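Stosura says Nulutholm obituaries will stay free. The contract says something else.

By Siwan Parry

The Minham Record will stop running its own obituary page in December and hand the work to Stosura, a memorial website company that promises every family in Nulutholm a free death notice, forever. 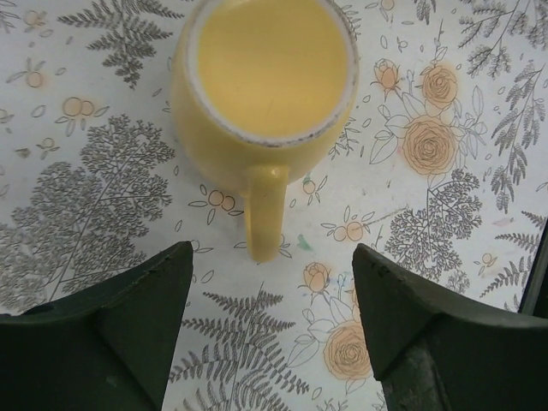
Forever is a long time, and the agreement between the two companies runs for 15 months.

Under the plan, announced by the Record last month, families and funeral homes will no longer send notices to the newspaper. They will fill out a form on Stosura's website. A short version will appear in print and the full one will live online, with a guest book, a photo gallery and a button for ordering flowers.

The Record's publisher, Hiwot Feyisa, called the change "a gift to the community" in her announcement. Asked this week what the newspaper gets for it, she said there was "a revenue component" and that she could not discuss it.

A copy of the agreement seen by this reporter is a little more talkative. It gives the Record a share of flower sales and of what Stosura calls "keepsake upgrades." It also lets Stosura change its prices with 30 days' notice, and nowhere in its pages does the word "forever" appear. The closest it comes is a line saying basic notices will be hosted "for the life of the service."

What counts as a basic notice is where families may want to read slowly. The free version is limited to 56 words. That covers a name, an age, a town, the date of death and the time of the service, provided the person did not have many grandchildren. Anything longer is a Standard Tribute. A Standard Tribute with a photograph, printed in the newspaper on the day the family chooses, costs $344 on the current price sheet.

The Record now charges by the column inch. Feyisa said most families pay more than they would under the new system, but she did not provide figures. Three recent notices I priced out with the help of a local funeral home would each have cost more with Stosura than they did in the paper. Three notices prove very little, but they are three more than the Record has produced.

Muireann Doherty placed one of them. Her mother, a retired school bus driver, died in the spring, and the notice ran to a third of a column because it listed everyone who had ridden with her long enough to be called family.

"I wrote it at her table in one evening and a lady at the paper called me back to ask how to spell my cousin's name," Doherty said. "I don't know who calls you back from a website."

Stosura's answer is that software does the checking. Tsion Gebremichael, the company's regional manager, said the form flags missing dates and common spelling errors, and that families can correct a notice online at any time. She confirmed that no employee reads a notice before it goes up unless the family has paid for an upgrade.

I asked how the company would know the person was dead. Newspapers have long called the funeral home before printing a name, and the practice exists because people have tried to place notices for exes, bosses and neighbors who were in good health. Gebremichael said Stosura uses "a layered trust process." When pressed, she said the person submitting the form checks a box.

She later wrote to add that funeral homes with a Stosura account can confirm a death electronically. Of the funeral homes serving Nulutholm, only Dixit & Sons has signed up so far. An employee there said the account was free and that the home had not yet used it.

The print side raises its own questions. Obituaries are among the best-read pages in the Record, and plenty of the people who read them do not go online for anything. The short print version will carry a web address where the rest of the life used to be. The deadline moves up too. Notices for the next morning's paper are now accepted until 6 p.m. and will have to be in by noon, which matters when a death comes overnight and the burial is to follow quickly.

Tsegereda Abdella, who keeps the local history files at the Nulutholm library, said her worry was further off. The library has the Record's obituaries clipped or on film going back to the paper's first years, and people write in from other states looking for a great-grandfather's church or a maiden name.

"Those were all in there because somebody paid for a few extra lines and the paper printed them," Abdella said. "If the long version is only on a company's computer, I need to know what happens when the company is sold."

She asked Stosura that question by email. The reply, which she shared, thanked her for her interest in preserving memories and directed her to a page about framed prints.

Gebremichael said she had not seen the exchange. She said Stosura had "no plans" to be sold and would be open to giving the library a yearly copy of local notices. There is no such provision in the agreement. Feyisa said she would support one and would raise it with the company, though she did not say when.

The guest books deserve a look as well. Comments on a free notice stay open for a month, after which the family can pay to keep them open or leave them closed. Closed comments remain visible, according to the price sheet. The terms of use say they may be "archived." Gebremichael said the two words meant the same thing.

Families who have already arranged a notice with the Record for later this month will be charged the old rate. Notices already on the newspaper's own website will be moved to Stosura over the winter. Relatives who would prefer theirs not be moved can ask to have it left out, but the Record's old obituary pages will then be shut down, and the notice will go with them.

Requests can be made in writing at the Record's front office on Minham's main street until the changeover. The office closes for lunch.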